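Snack Shelf, Revisited

I gave up chips in October. It lasted 4 days, which my family considers a personal best.

The trouble is the imported aisle at Vemotitz, the grocery out in Flandton, where potato chips come in tubes and I can't read most of what's on them. I find this makes the nutrition panel much less upsetting.
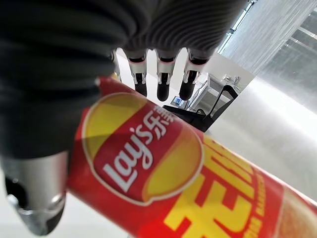
Lay's, in red and in yellow.

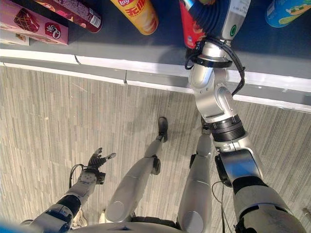
My position is that a tube beats a bag. It lies down on a shelf, it doesn't crackle at 9 at night, and the chips reach the house in one piece. The drawback is my hand, which fits down there as far as the knuckles and then has to be negotiated with. Past the halfway mark I tip the thing up and drink it.

Chocolate wafers are a separate matter and I'll get to them when the box is gone.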